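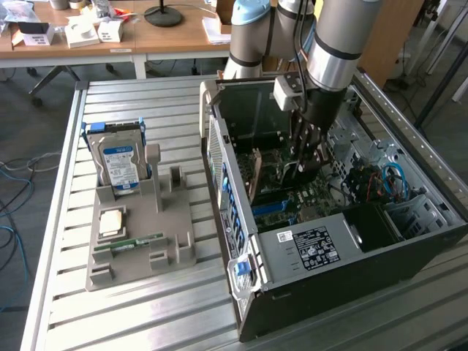 Ommont's new live album, "Dorkell Sessions," comes out in September, and I get to be the one who tells you about it! I'm Beatriz Cunha, I play piano in the band, and I've been putting off writing this for a week. The whole thing was recorded over two nights at the Besson, a tiny jazz room where the front tables practically touch the drums. If you've ever seen a desktop computer on its side with the cover off, green board showing and red and yellow cables looped over the drive bays, that's pretty much how close and crowded our stage felt (I had one elbow in the bass player's ribs for most of the second set).

The record has 22 tracks, which I know is a lot. Yannick Bodin, our trumpet player, wanted to trim it and I kept sneaking tunes back in. My favorite is "Navbridge," a slow one he wrote on a train and handed to us an hour before the doors opened. We'd never played it all the way through before that night. You can hear me hunting for the bridge the first time around, and I asked the engineer to leave it alone.

We're pressing 400 copies on double vinyl, numbered by hand, mostly by me at my kitchen table. The download goes up the same morning and comes with the full encore, all of it, even the part where Yannick forgets the name of his own song and the front row yells it back at him.

We'll play the album start to finish at the Besson that month, music at 8 p.m. Writers and radio folks, just reply to this release and I'll send you the tracks and put you on the door list.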